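Reading Habits in Shared Study Areas: Paper and Screen Use at the Fliremholm Campus Library

Student project report
Submitted by Guilan Hao
January 1, 2020

1. Background

The Fliremholm campus library was reorganized when the periodicals room was converted into open study space. The conversion added desks and removed most of the low shelving along the north wall. Library staff asked whether students still used printed course material in the new area, as the answer would affect the reserve collection budget for the coming year. This project was carried out to provide a first answer.

2. Method

Data were collected by means of a short paper survey and by reference to lending records. The survey was left at the service desk and at the entrance to the study area for 12 days. A total of 507 completed forms were returned. Forms with no answer to the main question were set aside and are not included in that figure.

Lending records were supplied by the library in summary form, without names or student numbers. They cover 2714 loans from the reserve collection during the fall term. The records do not show whether a title was read in the building or taken elsewhere – this is a limit of the present study and is discussed in section 4.

3. Results

Most respondents reported using both printed and electronic material in a single visit. Students in history and law were more likely to begin with a printed text. Students in engineering reported that they opened a printed book mainly for tables and worked problems.

Desk space was raised in the comments more often than any other subject. Respondents wrote that the new desks are too narrow for two open books, or for one open book and a computer. Several asked for the return of the wide tables from the former periodicals room. 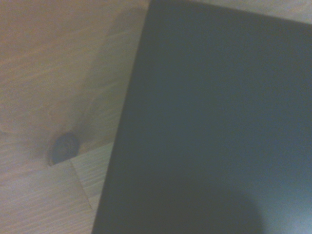
Figure 1. Dark, flat item on a light wooden surface.

Noise was mentioned less often than expected. Complaints concerned the printer near the stairs and the door to the Zakharchenko reading room, which does not close fully.

4. Discussion

The results suggest that printed reserve copies remain in regular use, although the survey reached only those students who already visit the library. Students who work at home or in the Dekovum residence hall are not represented. A second survey, sent by e-mail in February, would help to correct this.

The author recommends that the reserve collection be kept at its present size for one further year and that wider desks be tested along the north wall.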